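Schritt 3: Regal einräumen und Kisten verteilen

So, die Seitenteile stehen, die Böden liegen drin, jetzt kommt der Teil, auf den ich mich beim Aufbau meines Trellow-Kellerregals am meisten gefreut habe. Bevor ihr loslegt: einmal kräftig an beiden Seiten rütteln! Wackelt noch was, zurück zu Schritt 2 und die Diagonalstreben nachziehen.

1. Unterster Boden zuerst. Da kommt alles Schwere hin, bei mir Farbeimer, die Bohrmaschine und die Schraubenkisten von meinem Opa (das älteste Etikett ist von 1944, die gebe ich nie wieder her).

2. Mittlere Böden: Abstand prüfen. Ich hab 2 Böden so gehängt, dass meine Clodari-Boxen mit Deckel drunterpassen, und natürlich beim ersten Mal ein Loch zu tief. Also Box vorher reinstellen, dann erst einklicken.

Hinweis: Das Regal ist 1000 mm breit, zwischen den Pfosten bleibt aber weniger. Messt lieber innen nach, sonst steht ihr wie ich mit der dritten Box da und sie will einfach nicht rein.

3. Offene Behälter für Kleinkram aussuchen. Ich nehme am liebsten Blech, das darf ruhig zerkratzt sein, und schräge Seitenwände finde ich praktisch, weil man mit der Hand gut reinkommt.

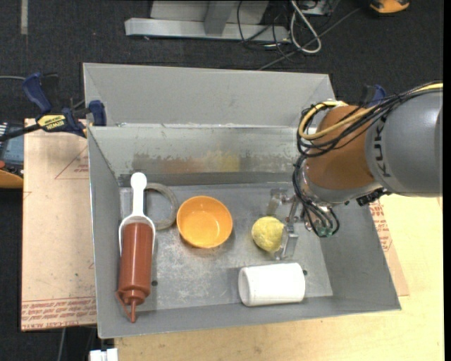 4. Wandwinkel setzen. Den oberen Winkel hab ich auf 860 mm Höhe angezeichnet, weil mein Regal unter der Dachschräge steht. Bei normaler Wand nehmt ihr einfach das oberste Loch im Pfosten.

Achtung: Vor dem Bohren nach Leitungen suchen! Und nie auf die Böden steigen, auch nicht nur ganz kurz.

5. Beschriften. Ich schreibe mit Lackstift auf Malerkrepp, das geht später sauber wieder ab.

Nach ein paar Wochen die Schrauben noch mal nachziehen. Bei mir waren zwei locker, beide hinten links.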